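Stenell Two-Finger Gripper Kit for Home and Shared Workshops

Product page last revised February 19, 2018

Overview

The Stenell kit is a parallel gripper for small robot arms, supplied in parts for assembly by the owner. It is intended for builders who work at home or in a shared workshop and who have access to ordinary hand tools. No machining or soldering is required. The kit fits the Loltden bench arm directly and other arms by means of the adapter plate sold separately.

Item number: 1030
Finish: matte black
Fingers: 2, flat plate type
Fasteners supplied: 16
Assembly: by purchaser
Simulation model: included as a download

What is supplied

Each kit contains the palm housing, both fingers, the drive motor, the control board, a cable set and a printed assembly guide. Finger pads are fitted before shipment. The power supply is not included. Purchasers who already own the Vokness supply may use it with this kit; the connector is the same.

Assembly

The palm housing should be assembled first, on a flat surface, with the motor cable led out through the rear slot. Fasteners are to be started by hand and tightened only after both finger carriers have been seated. The fingers should then be moved by hand through their full travel. If resistance is felt at either end, the carrier screws should be loosened and the carriers reseated before power is applied.

Builders in shared workshops are asked to label the control board with the arm to which it has been matched. Boards are calibrated to a single gripper, and an exchanged board must be calibrated again. The calibration routine is described on page 2 of the guide.

Simulation model

A model of the gripper is provided for use with the Chien workspace software. It allows an owner to prepare a grasp on screen before the arm is run on the bench. The download includes the gripper, a plain work area and a selection of household objects with awkward shapes, among them a red hairbrush with a curved handle.
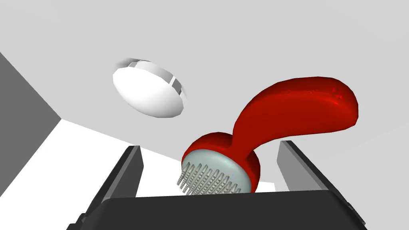

Objects of this kind are useful for early trials. A handle that bends away from the head gives the fingers few parallel faces to close on, and the approach angle has to be chosen with some care. Owners are advised to begin with the fingers fully open, to bring the palm close to the object at low speed, and to save the position before any closing command is given. Saved positions can be sent to the arm from the same menu.

The model does not reproduce wear in the finger pads or slack in the drive. Settings prepared on screen should therefore be tried on the bench at reduced force - the guide gives a starting value for each arm.

Care and replacement parts

Pads should be wiped with a dry cloth and inspected after up to 2000 closing cycles. Solvents must not be used. Replacement pads, finger plates and cable sets may be ordered singly. Orders for replacement parts should quote the item number and the revision letter stamped inside the palm housing.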